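We use cookies to keep you logged in and to remember your settings. By continuing to browse you accept our cookie policy.

Marks on a matte white tabletop – what do you use?
Started by Griet Van Leeuwen in Cleaning & Care, July

grietvl
Hello everyone, I've been reading along for years and finally have something to ask. We bought a big white table from Grakorwood last summer, the matte one with the rounded corners, and I do love it, but my goodness it holds on to every little thing. My two boys do homework on it, I cut out sewing patterns on it, and the left side (where everybody slides their plates and laptops) has gone streaky. I've tried dish soap and warm water. I've tried the lemon spray my mother swears by, which left a film I then had to wash off twice. What do you all do with a matte top? I'd like it to look decent before my sister comes to stay.

willy_verstraete
Welcome, Griet! I've had the same kind of surface in my workroom for a good while now and I've made every mistake with it, so let me save you a few. First thing, put the melamine sponge away if you own one. It takes the mark off beautifully and then you have a shiny patch forever, and on a matte table a shiny patch shows more than the mark ever did. I did that in one corner and I still put a plant on it when people come over. 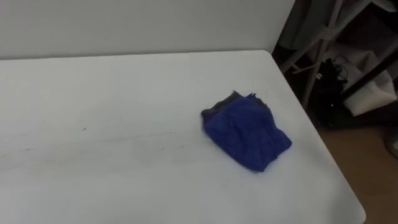
Old cloths do most of the work in my house, and I never buy the packs from the store because the soft stuff we already own is better once it's been through the laundry enough times. Sweaters, pajama legs, the back of a fleece, all of it gets cut down and put in the basket. I fold them into a thick pad so I have a fresh side to turn to, like the blue one there, and I don't mind a few stray threads at the edge as long as the middle is soft. You'll notice I have the same streaks as you do, off to the left of the cloth. Mine come from dragging boxes across, I'm fairly sure. Warm water, a tiny drop of dish soap, wring the pad out hard, then go over it with long strokes, then a second cloth with plain water. Then dry it! People skip the drying and then wonder about the film.

clomilley_mum
I'm going to disagree with Willy a little, with love. Anything fuzzy sheds, and on a white table you will be picking blue lint off for the rest of the afternoon. And a dark color can bleed if it's still fairly new. I only use white flat-weave dish towels, the thin kind, and I wash them at the hottest setting the label allows. I got 18 of them at the Leemans closing sale and they're still going strong.

willy_verstraete
Fair enough on the dye, I should have said that. I wash anything strongly colored several times before it goes near the table. The lint I don't find so bad, but maybe I'm just less fussy than you are :)

tinkerpot
Are these streaks ON the surface or IN it? That's the question I'd start with, Griet. Rub one small spot with a damp fingertip. If it moves at all, it's residue and Willy's way is fine. If it doesn't budge, it may be fine scratching that has filled up with grime, and then you need something with a bit more in it. I use Grulum paste, the one in the flat tin, a dab the size of a pea, and I try it underneath the table first.

clomilley_mum
Please be careful with pastes on matte! Anything gritty is a polish whether it says so or not. My brother-in-law went at his desk with wet sandpaper, 400 and then 800, because he'd read it would "even out the finish." It's a very even finish now. It's also a different color from the rest of the desk.

tinkerpot
Sandpaper is a whole other thing and I would never. The paste is soft as butter, come on.

grietvl
Oh, you're all so kind, thank you. I did the fingertip test and some of it moves and some of it doesn't, so I suppose I have both! I'm going to cut up an old gray jersey sheet this evening and try Willy's two-cloth method first – and I'll do the drying properly this time, because I admit I always just walked away and let it air dry. If the stubborn ones are still there I'll think about the paste. Does anyone know if a desk pad would leave a mark of its own? The boys would need one each.

willy_verstraete
Felt ones are fine in my experience. The rubbery kind stuck to mine one hot week and left an outline, so I'd lift those every few days. Let us know how the jersey does!

Related threads
Getting candle wax out of a linen tablecloth
Which old clothes make good rags?
Grakorwood chairs – felt feet keep falling off
Ballpoint on a painted windowsill
Storing cleaning cloths in a small kitchen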